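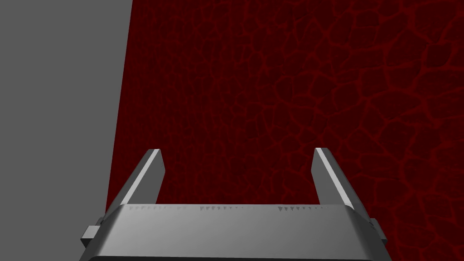
Section 3. Preparing the surface for crackle finish

The Irnura crackle kit puts a broken, two-tone finish on cabinet doors, tabletops and picture frames. It works by drying a top coat over a layer of crackle medium, so that the top coat splits and lets the base color through. With a bright red base under a dark red top coat, the lines come out as an irregular network, brighter than the surface around them. A plain matte gray beside it, with no pattern of its own, makes a clean border. Read this section through before opening any of the cans.

Before you start

Work between 60 and 80 degrees. The kit covers one side of a standard door. For larger pieces, order the refill, part 536, from Stokcombe.

1. Remove knobs, hinges and catches. Put the screws in a labeled bag.

2. Wash the piece with warm water and dish soap. Rinse and let it dry overnight.

3. Sand with the fine pad until the old shine is gone. Wipe off the dust with a damp cloth.

4. Mask any part that will stay plain. Press the tape edge down with a fingernail.

CAUTION: Homes and furniture painted before 1985 may carry lead paint. Do not sand until you have tested it.

Applying the coats

5. Brush on the base coat. Let it dry for four hours, then apply a second coat.

6. Brush on the crackle medium in one direction. A thick layer gives wide cracks, a thin layer gives fine ones.

7. Wait until the medium feels tacky and does not come off on your finger.

8. Load the brush well and lay on the top coat in single strokes. Do not go back over a stroke – the cracks start to open within a minute and brushing will smear them.

9. Leave the piece flat until the top coat is hard. Pull the tape off slowly, at a low angle.

Note: The Hivthorpe roller can be used for steps 5 and 6. It should not be used for step 8.

If the cracks do not appear

The medium was probably too dry. Sand lightly and repeat from step 6. If the top coat slides or forms beads, the medium was too wet. Wipe it off and start again at step 5.

Sealing is covered on page 73.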